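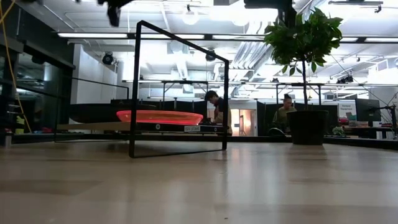
Ticket: gripper opens late on tray pick, Brendex cell
Status: open, workaround in place

The arm closes on the tray normally, lifts, moves to the drop position and then holds on too long before it lets go. The release command goes out on time according to the controller log, but the open signal from the gripper comes back as much as 500 ms late. The fault shows up with the red-orange tray on the black platform, the one with the small white label near the end. Smaller parts have not triggered it so far. The arm starts its retreat on a timer, so a late release means the tray gets dragged or tipped.

First seen in April, after the Olau controller update. The gripper had run 4,000 cycles on the old version with no late releases logged.

Tried so far:

Power cycled the gripper and controller. No change.

Reseated the connector at the wrist. No change. Pins look clean.

Dropped arm speed to 60 percent. Fault still occurs, but the tray stays flat more often.

Lowered grip force from 60 to 49 percent. Late releases became rare but did not stop. At this setting the tray slipped once during the lift, so I put it back.

Rolled the controller back to the previous version on the spare unit from Ilgate. Ran the same program until lunch with no fault. This points to the update, though the spare also has a different gripper cable – I need to swap that over before blaming the software.

Workaround: the retreat move now waits for the open signal instead of the timer. If the signal does not arrive within two seconds the program stops and the arm holds position. Do not reach in to free the tray while it is holding. Press the emergency stop first, then use the manual release.

Reply from Yilma support, 3:40 p.m.: they want the controller log and the gripper firmware version. Both sent. They asked us to leave grip force at 60 until they answer.

Next: cable swap on the main cell, then a repeat run with the same tray.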